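Snack Boxes for the Flurnatdale Guest Rooms

The snack boxes in the guest rooms at Flurnatdale have been restocked, and the way they are kept has changed a little. This item sets out what is different, for anyone staying over and for anyone who takes a turn at getting the rooms ready.

Until this year all the snacks for the house were kept in one deep drawer in the kitchen. Guests did not know it was there, or did not like to open it, and in February we threw out a full shopping bag of things past their date. Since then each bedroom has had its own box. People arriving on the late bus from Esposito get in after the kitchen is shut, and they have been glad to find something in the room.

Most of what we buy now comes from the import grocery on Remar Street. It carries a wide range of single-serving packets from China and elsewhere, and the prices are fair. The last order was 164 packets for the whole house, mixed, and should carry us through the fall. A single large bag goes stale once it is opened, so small packets suit us better even though they take up more room.

Please check each packet before it goes in a box. Look at both sealed ends and press lightly in the middle. A packet that was packed with air should still feel full. If it is flat, or if a seam has started to lift, put it in the kitchen for staff to look at and do not leave it for a guest. 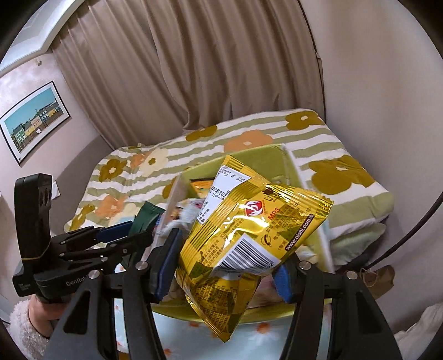
A yellow foil packet with its nutrition panel and barcode.

Labels are the other thing to watch. A good part of the stock is printed mainly in Chinese, and guests with allergies have asked what is in it. We have started a sheet with the English name of each item, the main ingredients, and the last three digits of the barcode so it can be matched to the packet. The sheet is taped inside the wardrobe door in every room. If you bring in something that is not on it, write it up at the desk first. Leave the item out of the boxes until the ingredients have been entered. We would sooner have fewer kinds than have someone guessing.

Dates are written in different orders by different makers. Nearly all of ours give the year first. One tin in the pantry is good until 2028, but the packets have a much shorter life, and anything with less than a month to go should be moved to the kitchen counter, where it will be eaten.

When a room is being turned over, tip the snacks out into a tray or a box lid at the foot of the bed and sort them there. It is quicker than reaching into a full box, and torn wrappers show up right away. Make the bed first. Crumbs from a split bag get into the quilting of the blankets and are hard to get out.
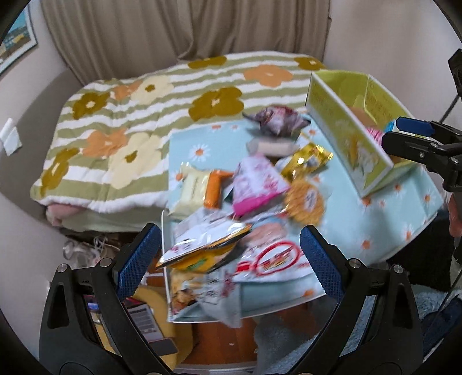 Put heavy or hard items at the bottom and puffed bags on top. Flat packets can stand on end along the side. Small boxed items do well in a carton of their own, and any clean carton from the grocery order will do for this. Do not press the lid down to make things fit. If it will not close easily, there is too much in it, and the extra goes back to the pantry.

A room for two should have a mix of sweet and salty. Leave out anything that needs hot water unless the room has a kettle, and remember that chocolate does not keep well on the sunny side of the house in summer.

The old storage bins were cracked at the corners and have been replaced with Drinex bins, bought with $383 from the household fund. They wipe clean with a damp cloth. Please do not put them through the dishwasher, as the first one we tried came out warped.

Empty wrappers go in the trash, not in the paper recycling. Cardboard cartons can be flattened and left by the back steps.

Guests may take what they like from the box in their room and there is no charge. If a box runs low during a longer stay, ask at the desk and it will be filled the same day. Requests for particular snacks can be written on the pad by the pantry door. The next order goes in at the end of the month.

Posted Aug 21, 2021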